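Kapitel 6
Farbmanagement in vektorbasierten Layoutprogrammen

6.1 Einordnung

Die vorangegangenen Kapitel haben Objekte als geometrische Gebilde behandelt: Pfade, Ankerpunkte, Konturen und deren Transformation. Farbe trat dabei nur als Attribut auf, das einer Fläche oder Kontur zugewiesen wird. Für die Arbeit am Bildschirm genügt diese Sicht. Sobald ein Dokument jedoch auf mehreren Geräten dargestellt oder gedruckt werden soll, muss der Farbwert selbst interpretiert werden.

Ein Zahlentripel wie R 30, G 10, B 19 bezeichnet zunächst keine Farbe, sondern eine Steueranweisung an ein Gerät. Erst die Zuordnung zu einem Farbprofil legt fest, welcher Farbreiz gemeint ist. Fehlt das Profil, so verwendet das Programm den eingestellten Arbeitsfarbraum, der von Installation zu Installation abweichen kann.

6.2 Dokumentfarbmodus und Arbeitsfarbraum

Beim Anlegen eines Dokuments wird der Farbmodus festgelegt, in der Regel RGB oder CMYK. In Vektorprogrammen gilt er meist für das gesamte Dokument. Werden Objekte aus einem RGB-Dokument in ein CMYK-Dokument eingefügt, erfolgt eine Umrechnung über die beteiligten Profile. Die Umrechnung ist nicht verlustfrei umkehrbar: Farben außerhalb des Zielfarbraums werden auf darstellbare Werte abgebildet, und der Rückweg stellt die Ausgangswerte nicht wieder her.

Vom Farbmodus zu unterscheiden ist der Arbeitsfarbraum. Er bestimmt, welches Profil neuen Dokumenten zugewiesen wird. Eine Änderung des Arbeitsfarbraums lässt Dokumente mit eingebettetem Profil unberührt, wirkt aber auf solche ohne Profil - ein häufiger Grund für Abweichungen zwischen zwei Arbeitsplätzen.

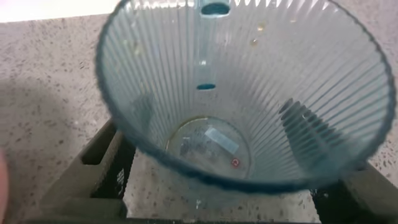 Zwei Befehle werden in der Praxis oft verwechselt. "Profil zuweisen" behält die Zahlenwerte bei und ändert ihre Bedeutung; die Darstellung am Bildschirm kann sich sichtbar verschieben. "In Profil umwandeln" ändert die Zahlenwerte und erhält den Farbeindruck, soweit der Zielfarbraum dies zulässt. Nicht jedes Vektorprogramm bietet beide Befehle an. Im Übungsprogramm Vondari, auf das sich die Beispiele dieses Kapitels beziehen, finden sie sich gemeinsam im Menü Bearbeiten.

6.3 Volltonfarben

Volltonfarben werden über ihren Namen identifiziert. Der hinterlegte CMYK- oder Lab-Wert dient der Darstellung und als Ersatz, falls die Farbe in Prozessfarben zerlegt wird. Zwei Farbfelder mit gleichem Ersatzwert, aber verschiedener Schreibweise des Namens erzeugen daher zwei Druckauszüge. Vor der Ausgabe ist die Liste der Auszüge zu prüfen.

Gillies bezeichnet Volltonfarben deshalb als "benannte Kanäle". Ladefoged behält den Begriff "Sonderfarbe" bei, dem auch die Menüs von Skimalero folgen. Im vorliegenden Buch werden Volltonfarbe und Sonderfarbe gleichbedeutend verwendet.

6.4 Aufbau des Kapitels

Abschnitt 6.5 behandelt die Wahl der Rendering-Prioritäten, Abschnitt 6.6 den Softproof. Abschnitt 6.7 geht auf das Verhalten von Transparenzen ein, deren Ergebnis vom Füllungsfarbraum abhängt. Die Übungen am Ende setzen die Datei Otik voraus, die bereits in Kapitel 5 angelegt wurde. Wer sie nicht gespeichert hat, legt ein neues CMYK-Dokument mit 10 mm Rand an und überträgt die dort beschriebenen Farbfelder.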